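Bivura carpet in Streaky Grey: six months underfoot

Posted by Rosalie Brunner, 5 December 2018

I never thought I'd write a review of a carpet, but people keep asking me what's on the workroom floor, so I've finally sat down to do it. It's the Bivura, in the colour they call Streaky Grey, and I love it. We ordered it from Arkeck in April after months of dithering over samples on the kitchen bench, and by the end I could have recited the grey section of the catalogue in my sleep (my favourite, before I met this one, was a plain charcoal that showed every crumb).

The streaks are what won me over. There's light grey, white and a darker grey all mixed up together, and the stripes are different widths, so your eye doesn't land on any one bit. From the doorway it reads as a soft, slightly mottled grey and it's only when you're down on your knees hunting for a dropped screw that you notice how much is going on. 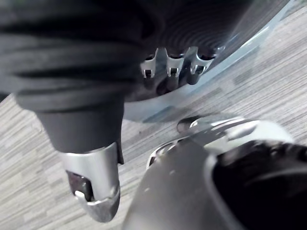
Now, the screws. Small silver things do vanish on it! I keep a magnet on a string for that and I've stopped grumbling. Dust and lint vanish just as nicely, which I count as a win, though I still vacuum on Fridays. Our old Wisico stick vac glides over it on the hard floor setting and hasn't pulled up a single thread.

I paid $418 for the lot, plus 50 for delivery, and laid it with my neighbour Vitalii Kovalchuk in an afternoon. He wanted the stripes running straight down the room and I wanted them on an angle to the door. We had a cup of tea and did it my way.
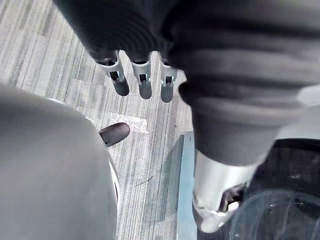 Tape comes up cleanly too, at least the sorts I use. I mark things out on the floor all the time and was worried about sticky patches, but a slow peel and a wipe with warm water has done the trick so far. Gear on rubber feet stays where you put it, and the dents from the heavy shelves came out with a damp cloth and the iron.

Gripes? The cut edges fray if your knife is dull, so put in a fresh blade before you start. It also had a bit of a new-carpet smell for the first 5 days and I kept the windows open. I'd love a darker version for the hallway, if anyone at Bivura is reading. 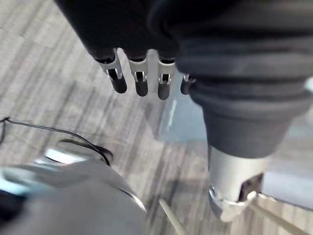

The Bivura in Streaky Grey, workroom floor.

I'd buy it again tomorrow. Next up is the spare room, once I've talked the rest of the Brunner household out of floorboards.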